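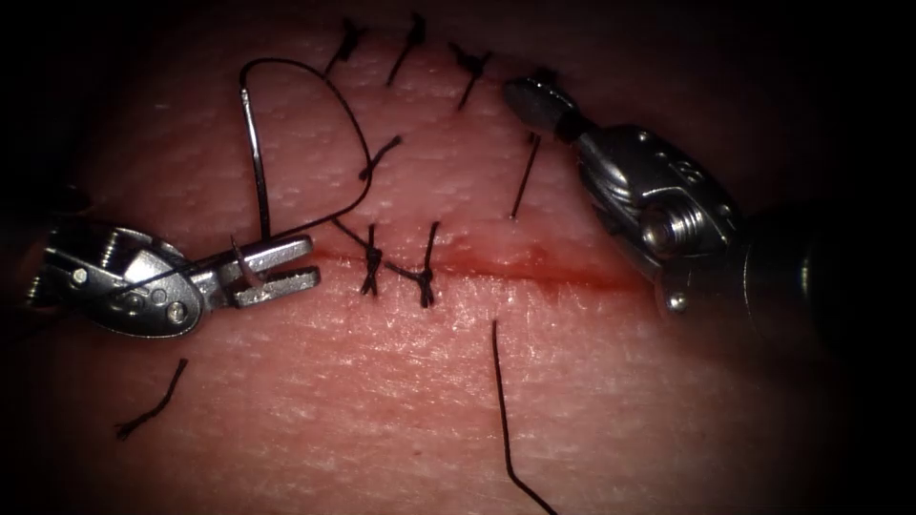

Closure exercise, horizontal incision, black thread. Entry date 24/09/2019, Erraji room. The purpose of the session was to decide whether the present thread and pad combination should be kept for the December course. The line is partly closed, and black thread is present in many places across the surface, so any judgement of spacing must be made stitch by stitch and not from the general look of the work. There is also a reddish smear along part of the cut. For the assessment sheet it is proposed that the edge be judged only where both lips can be seen clearly, and that the remainder be entered as "not assessed".

Materials

Pads: Kondik, batch 452, stored flat in the lower drawer.
Thread: Mitard, black, braided, opened on the day.
Needles: curved, from the existing stock.
Lamp: Sukix, at setting 800.

The thread was left coiled in its packet until required. When it is unwound in advance it keeps the shape of the card, and the first throw of the knot tends to sit badly. The earlier instruction sheet advised cutting all lengths at the start of the session. This advice is withdrawn.

Surface and lighting

The fine texture of the pad remains the most useful feature of this type. A smooth pad gives the trainee very little against which to judge the distance from the cut edge. Small raised bumps catch the light as glints, and these can be confused with the bright part of a needle when the lamp is strong. A lower setting should be tried before the course - the present one was carried over from the previous pad and was never reviewed.
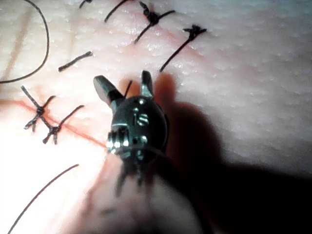 Thread handling

Long tails continue to be a nuisance. Ends left standing near the line are easily caught in the next loop, and the assessor then has to establish which knot they belong to. Tails are to be trimmed after each knot and the cut pieces removed from the pad before the next stitch is begun.

The loop should be kept in view above the incision until the throw has been completed. Tension is to be applied evenly and stopped once the lips meet. Further pulling puckers the surface and is to be marked down even where the knot itself holds.

Time allowed remains 30 minutes for each trainee. No change is recommended until the trimming rule has been in use for a full course.
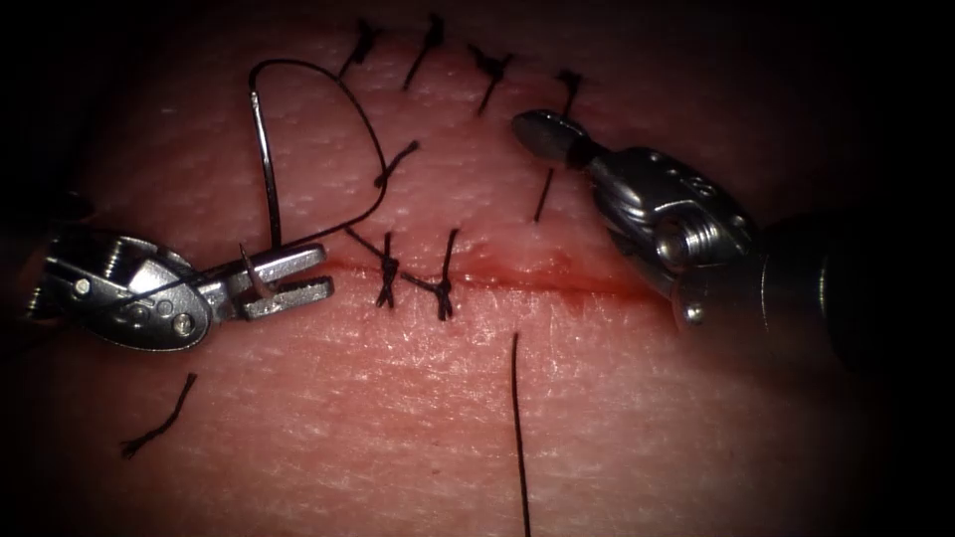 Mulugeta Gidey, on reading the draft, asked that tension and spacing be scored in separate columns, as a neatly spaced row can still be pulled too tight. He also asked whether the Mitard thread could be had in a second colour, so that alternate stitches might be told apart. The first point is accepted and the sheet will be amended. The second is left open - price and delivery to be obtained from the supplier.

Outstanding: revised sheet, lower lamp setting, pad order.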